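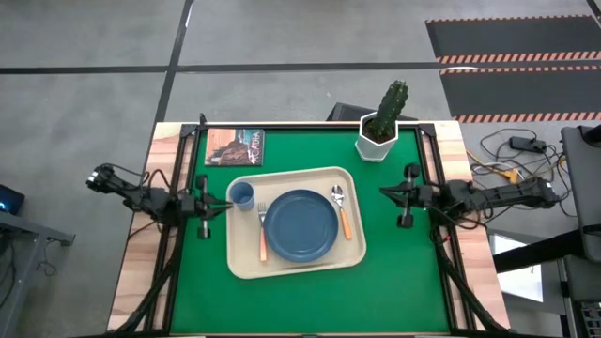

Skamholm opens orders for two-arm tabletop kit

Skamholm started taking orders Friday for the Zirna, a bench kit with two black arms, parallel-jaw grippers and a green work mat. Price not out yet. First batch is 152 units, most of them going to labs and trade schools, the company said.

The pitch is small household jobs. Place settings, mainly — plate, cup, fork and spoon on a tray, arms working from opposite sides. Buyers get 500 practice layouts with the software, plus a 2 year warranty on the arms. Grippers are covered seperately.

Rival Gudis sells a one-arm version and says a second arm is coming in January. No word on wether it will fit older benches.

Reseller Bárány will handle repairs and spare parts. Turnaround is nearly 2 weeks right now, which early customers have complained about. Skamholm says a second repair bench is on the way.

Orders through the Skamholm site only. Deposit required, refundable until the kit ships. Software updates free for the length of the warranty, paid after that.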